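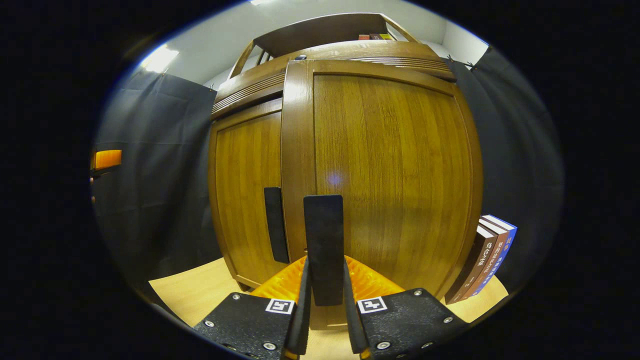
Wooden cabinet, books on the top shelf.

Evangelia Chatzigeorgiou
November

Jarnel says its new chat assistant now handles "up to 600" fan questions a minute on game day. I've been to a lot of games. I'd like to know what counts as a question.

Print | E-mail

2/ I asked it where to find the nearest water fountain at the Prodville arena. It told me about parking. I asked again and got parking again, with a smiley. Does that go in the books as two questions handled?

3/ Their write-up quotes 3497 "satisfied conversations" from one home stand. Satisfied according to who? If you close the window, the chat marks itself resolved. I closed it because my phone was at 4 percent.

4/ The club (hi, Rarholm) pays for this and also cut the guest services desk on the upper level. The woman who worked there knew which elevator was broken. The bot thinks they all run.

5/ Papadakis, the rival outfit, at least lets you see the transcripts. I read 21 of them. Most people wanted a bathroom or a refund. One guy wanted to know if the goalie was okay, and it offered him a jersey.

6/ I've asked Jarnel how they count a repeat question. Their press person sent me a link to the assistant.

12 shares | 9 comments
Share this thread | E-mail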